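Clegg Kicking Tee and Practice Net Set

By Howard Sugden, for the Trernby club shop

I've been kicking a ball between two posts, badly, for a good chunk of my adult life, and I've owned more tees than I care to admit to my wife. So when we decided to stock one proper kicking set in the shop I said I'd write the page myself, as I'm the one who has been out on the back pitch with it since December getting mud up to my knees.

The Clegg set is for American football first and foremost. It comes with a field goal block, a kick-off tee, a holder stand for when you've got no mate to hold for you, and a folding net that goes up on the touchline or at the end of the garden. You can buy the bits one at a time, but most people at Trernby have gone for the lot and I think that's the sensible way round.

What you get

Field goal block, one inch and two inch (it flips over)
Kick-off tee, one inch
Holder stand with folding arm
Practice net with poles, pegs and guy lines
Carry bag with a shoulder strap

The ball isn't included. We sell those separately, in adult and youth sizes.

The block

It's a flat rubber block and there isn't much to go wrong with it. One side lifts the ball an inch, the other lifts it two. I started on the two inch side like everyone does, then moved down once I'd stopped scuffing the ground in front of it. If you're coming over from rugby (and half our squad did!) you'll find it very low to begin with. Give it a fortnight. The rugby lads want to lean back and get under it, and the block won't let you get away with that.

Do check your league's rules before you use a block in a match. Some let you, some make you kick off the ground, and I'd hate for you to find out from the referee.

The kick-off tee

I like this one a lot. The prongs are soft enough to bend when you catch them with your boot but they hold the ball up in a fair old breeze, and we do get a breeze up here. I stand the ball nearly upright with the seams facing the target. Glenys Bunting, our special teams coach, tips it back a touch and gets better hang time than me, so perhaps listen to her.

The holder stand

This was the bit I was unsure about. I'd had a cheap one before and it toppled over if you looked at it funny. The Clegg one has a wider foot and a heavier base, and the arm swings clear as the ball goes. You can set the lean forwards, back or to the side, and it suits left and right footers. On very soft ground it does sink a bit on one side, so I put a scrap of old carpet tile under it and carry on.

Gilmar Queiroz kicks for our first team and he's fussier than I am. He used the stand on his own for a whole pre-season and his only grumble was that the adjusting screw is stiff in the cold. He's right, it is. Loosen it indoors before you set off.

The net

Up in ten minutes the first time, less than half that once you know which pole goes where. The poles are joined inside with elastic cord, a bit like a tent, and the net hooks on at the corners. It isn't for seeing whether you'd have scored, it's for getting warm on the touchline or for putting in plenty of kicks without fetching every one out of the hedge. I kept a tally in a notebook over the winter and got to 1,736 kicks into the same net, with one hook bent and bent back again.

Please use all the guy lines. I left two off one blowy evening and had to chase the thing across the car park in my studs.

Looking after it

Rinse the mud off the rubber with plain water and let it dry away from the radiator. The net needs to be dry before it goes in the bag, or it'll smell like a forgotten kit bag by spring. We keep spare hooks, pegs and prongs behind the counter, and you can order them by post too.

Price and delivery

The full set is £61 to club members, and you can pay at the shop or when you order. Postage is added at the end and depends on where you are. If you'd like to collect, we're open from 6 pm on training nights. Ask for Marjorie Lambert, who has the key to the stock cupboard.

Schools and other clubs wanting several sets should drop us a line first, as we can usually do something on the price.

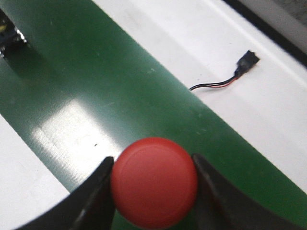
Can a younger player use the same set?

Most juniors get on fine with it, as the block and both tees take a youth ball as well as a full size one. Start them on the two inch side, and shorten the run-up to a couple of steps until they're striking it cleanly. The holder stand needs its arm set lower for the smaller ball, and an adult should put the net up and take it down.

A few last bits

The bag will take everything above plus one ball, if you let a little air out of it. Two balls and the zip starts to complain.

If something's missing or damaged when you open it, let us know and hang on to the packaging, and we'll swap it. Returns are fine on anything unused. Once it's been out in the mud it's yours, I'm afraid, unless there's a fault with it.

We've also got kicking boots coming in for the new season, wide fittings included. Put your name and size on the list at the counter or send them over with your order.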